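Gripper trials: people wanted to operate, grumble and take notes

Ciltstead workshop, Irkell
Posted 23 September 2023

We are looking for participants for a side-by-side trial of grippers for handling cloth. You would be driving a pair of robot arms by hand controller, asking them to do things with laundry that you have been doing since you were nine, and then telling us in writing which gripper you disliked least.

Experience with robots is welcome but will not help as much as you expect. Our best operator in the pilot was Raíssa Mendonça, who came to mend the heating. Our worst designed one of the controllers, and has asked to be left out of this notice.

What you would be doing

Each session lasts 2 hours, including a break and the form. You sit at the bench, take a controller in each hand and work through a list of short tasks: pick a cloth up by a corner, spread it flat, fold it in half, put a garment on a hanger. The hanger is where morale tends to dip. Partway through we swap the grippers and you start the list again.

We are comparing two sets of fingers. The Flindent is stiff, narrow and good at edges. The Nic Giolla is softer and wider, and picks up whatever you were aiming at plus whatever was underneath. Both have their supporters in the building and lunch has become difficult. We would like some opinions from people who don't eat with us.

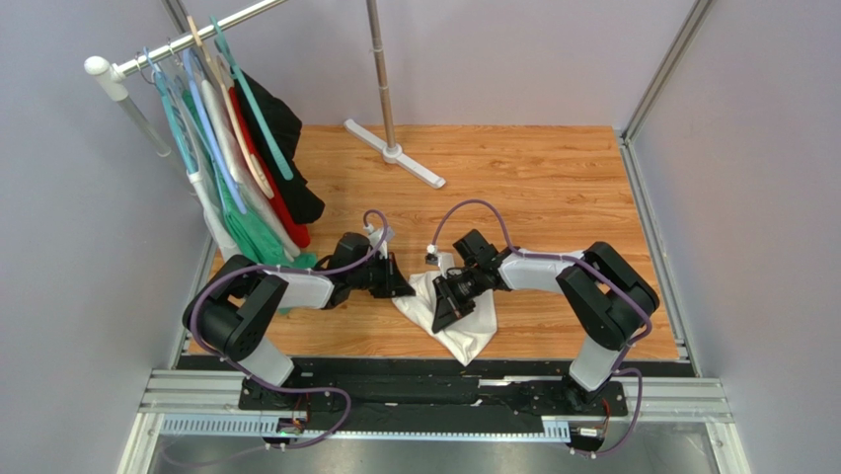

The two-arm cell, right gripper on the cloth.

The arms do only what you tell them, with a short delay. You will get 20 minutes of practice before anything is recorded, and Geetha Shetty will be at the bench throughout with a stop button and a good deal of patience. Dropped cloths, dragged cloths and cloths folded into shapes unknown to geometry all count as results. Please don't apologise to us for them – it slows down the form.

Who we want

Anyone aged 18 or over who can sit comfortably for the length of a session and use both hands. Glasses are fine. Left-handed people are especially welcome, as the pilot had hardly any and Yung-ching Lam would like to know whether the button layout is as annoying as she suspects.

You should be able to write a few plain sentences about what went wrong. "Felt like wearing oven gloves" is useful. "Good" is not.

We can't take people who have worked for the makers of either gripper, or anyone who lives with somebody on the project. We tried that in April and it made for some very diplomatic forms.

What you get

£40 a session, paid by bank transfer, plus local bus fares if you keep the ticket. Tea, coffee and biscuits are provided. You may come for up to 70 minutes extra on a later date if we need to repeat a task, and we'll pay for that as well.

We record the arm movements, the controller inputs and the view of the workspace. Your face isn't filmed. Your form is stored under a number, and you can ask for your data to be removed until the report is written.

How to apply

Write to Wycliffe Mwakyusa at the Ciltstead front desk, by post or by leaving a note, with your name, a phone number, which hand you write with and the times of day you can manage. There is no need for a CV. People keep sending them and he keeps reading them, and we are now behind.

Questions about the controllers or the data go to Hatem Ashour at the same address. Questions about which gripper is winning will be ignored until the trial is over.

Access: the workshop is on the ground floor, with a ramp at the side entrance. The bench height can be changed. The chair can too, in theory.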